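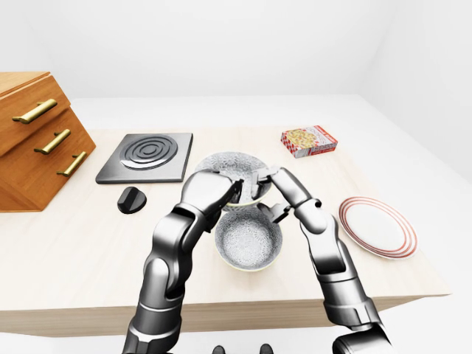 Wie lange muss ein Sauerteig im Kühlschrank stehen, bevor man ihn backt?

Bei mir sind es zwölf Stunden, bei kräftigem Roggenanteil auch mal bis zu 15.

Ich backe seit dem Umzug nach Prindemlow fast jede Woche ein Brot, meistens am Donnerstag. Angesetzt wird am Abend davor, nach dem Essen. Das Grundrezept habe ich von Mahfuz Samarakoon, der mir auch den ersten Löffel Anstellgut gegeben hat. Es ist für zwei Laibe gerechnet: 1000 Gramm Mehl, davon 295 Gramm Roggen, der Rest Weizen 1050. Dazu kommen 20 Gramm Salz und so viel Wasser, dass der Teig noch am Löffel klebt. Am Anfang habe ich das Wasser immer abgewogen, inzwischen gehe ich nach Gefühl, weil das Mehl von Sack zu Sack verschieden ist.

Im April war die Küche noch kühl, da stand der Vorteig oft bis zum Mittag, ehe sich etwas tat. Jetzt geht es deutlich schneller. Wer den Teig zu lange warm stehen lässt, bekommt ein flaches Brot mit saurem Rand. Das ist mir zweimal passiert, beide Male habe ich es trotzdem gegessen, getoastet mit Butter.

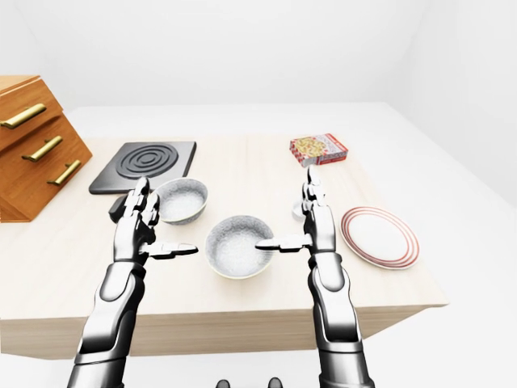 Beim Formen mache ich wenig. Einmal rund ziehen, fünf Minuten liegen lassen, dann mit dem Schluss nach oben ins Körbchen. Ivan Hrynyshyn faltet seinen Teig viermal und schwört darauf, ich habe beim Roggenanteil von fast einem Drittel keinen großen Unterschied gemerkt. Bei reinem Weizen mag das anders sein.

Gebacken wird im gusseisernen Topf, erst bei 250 Grad mit Deckel, nach 25 Minuten bei 220 ohne. Der Topf muss vorher richtig heiß sein - eine halbe Stunde Vorheizen ist das Minimum. Mein alter Ofen braucht länger, als die Anzeige behauptet, deshalb liegt ein Thermometer drin.

Das Anschneiden am selben Abend habe ich mir abgewöhnt. Die Krume klebt dann noch am Messer. Am nächsten Morgen ist das Brot fester und schmeckt auch besser. Nächste Woche probiere ich es mit etwas Kümmel im Teig.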